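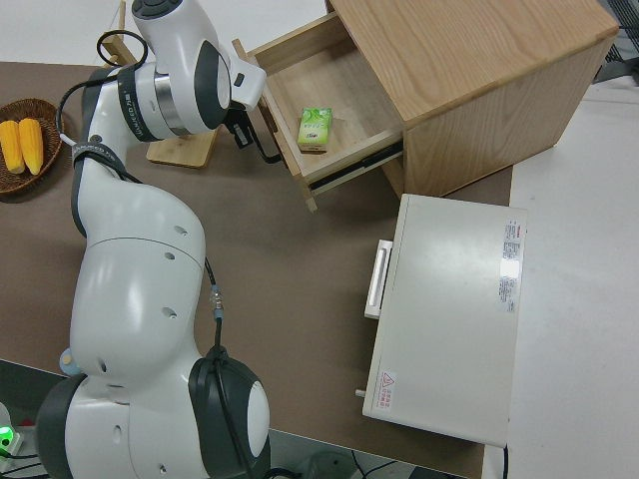

Personalised book firm trips over the apostrophe

Medeiros, the Lolodport publisher whose picture books put your child's name into the story, has agreed to reprint 300 copies of its bedtime title after parents found that the owl could not spell.

The book, The Night Train to Stenosska, asks for a first name, a home town and a favourite animal when you order. It then works all of them into the rhymes. The trouble began with names ending in s. James became "Jame's" on the cover, and Iris spent the whole story looking for "Iri's hat". A boy called Otis, aged four, is said to have taken it well. His grandmother did not.

Names with accents fared little better. Noemi Marchetti ordered a copy for her nephew José and was sent one for Jos, who has a square box after his name on every page until the train reaches the seaside. "He thinks the box is his luggage," she said. "I have left it at that."

The fault has been traced to an update in Jallix, the ordering software Medeiros moved to in February. Ritu Kandpal, who runs the firm's customer desk, said names were checked by eye for the cover but had been trusted to look after themselves inside. They will now be checked in both places, and buyers will be shown a preview of 7 pages before they pay, up from one.

Anyone with a faulty copy can have a new one free by sending their order number and the name as it ought to be spelt. There is no need to post the old book back. Claims must be in within 40 days of delivery, and replacements for hardbacks will take longer than those for paperbacks.

The firm has also put a limit on the dedication at the front, which used to have none. Luana Guimarães, who lays out the pages, said the longest so far had pushed the title page to the back of the book and included a recipe. Dedications must now fit on 4 lines.

A second title, in which the child runs a lighthouse, is due out before Christmas. Customers will be able to name the dog - up to 12 letters, and for the time being no apostrophes.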